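Arm cell re-check after gripper fault, Brindamitz bench
7/7/22, Souad Younis

E-stop reach: OK
Breadboard clamps: OK, hand tight, re-torque friday
Gripper jaws: FAIL. Let go of the spoon on 4 runs, up to 15 mm slip before the drop
Fault log: force alarm never tripped. Threshold set too high?? 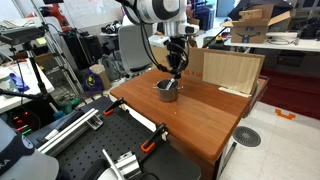 Cables on gripper: pass for now, want them tied closer to the wrist. Quang says snag risk on the way down, agree
Speed limit: lowered, stay there untill jaws are swapped
Crumbs on table: wipe
Floor marking: ok

Not released. New pads on order from Bolteck, 5 clean runs then sign off. Quang Đinh to witness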